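I met Lawal Ugwu on a Friday at four in the afternoon, which he says is the only civilized time to taste rum. Before that your mouth still belongs to lunch. After that you start thinking about dinner and you rush. I'd been bugging him for an interview ever since I tried his Uzor single cask at a friend's place in May and couldn't shut up about it, so I wasn't about to argue over the hour.

Lawal blends for Jastby, a tiny rum outfit that buys young molasses rum, ages it, and bottles it under a couple of names. Uzor is the fancy one. Girnalmont is the one you pour into a daiquiri (though I've been drinking mine neat, sorry Lawal).

"People apologize to me for mixing it," he told me. "Mix it! I made it for that. If you want to put cola in the Uzor, I'll be a little sad, but I already have your money."

He came to rum sideways. He was a bread baker for 13 years, and he still talks about casks the way bakers talk about ovens - this one runs hot, that one's lazy, the one in the back corner can't be trusted.
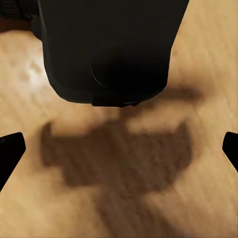

The baking also explains his nose, I think. He smelled my glass from across the table and told me I'd washed it with lemon soap. I had.

So what about the Uzor? The last release was 933 bottles and they were gone before most of us knew they existed. I asked him if he did that on purpose, because you know how the forums get. Half the posts I read swear every small producer has a secret warehouse.

"I wish I had a secret warehouse," he said, laughing. "We filled two casks. The angels took their share, I took a bit more than my share, and the rest went in bottles. When it's gone I have to wait like everybody else."

He's not thrilled about the resale stuff either. He's seen his own label going for 4 times what he charged, and he says it bugs him less for the money than for the fact that those bottles never get opened. "I spent years on the smell. It's inside there. Let it out."

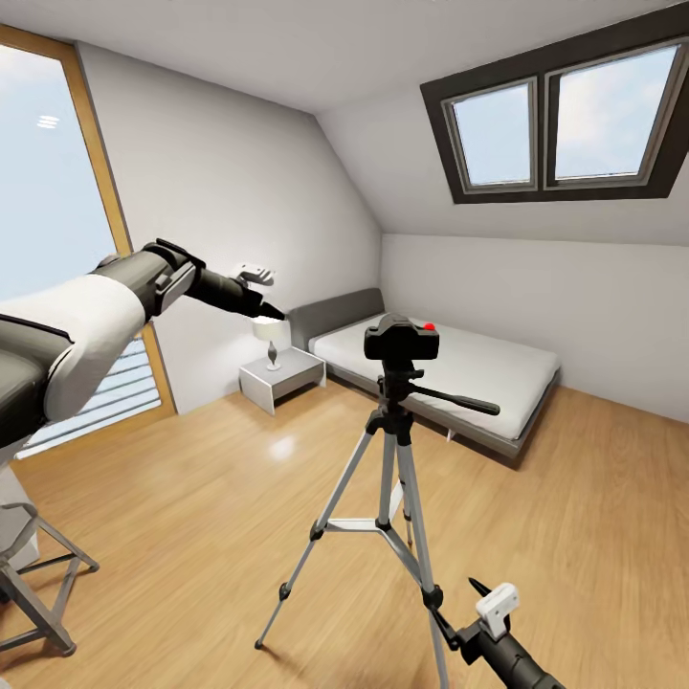 What's coming next

The next one has a name already, Grudov, and it's going to be weird. It's a heavier rum, long fermentation, lots of that overripe banana thing that you either love or hate. Lawal's partner in all this, Musa Osagie, handles the buying and was apparently in the hate camp at first.

"Musa called it paint," Lawal said. "Then he came back to the glass an hour later. Then he asked where the bottle was."

I called Musa afterward to check, and he stands by paint. "Good paint, though," he said. "Expensive paint."

I got a small pour of the cask sample and I'm with both of them. The first sip is a lot. Pineapple, varnish, something like burnt sugar, and then it goes soft and stays there forever. I'd give it a few drops of water and plenty of time. Lawal adds no water at all, and he drinks it out of a coffee mug, so do what you like.

No price yet, and he wouldn't give me a bottle count no matter how many ways I asked. He did say it won't be a lottery. First come, first served, one per person, and if you email him begging for a second he'll read it out loud to Musa.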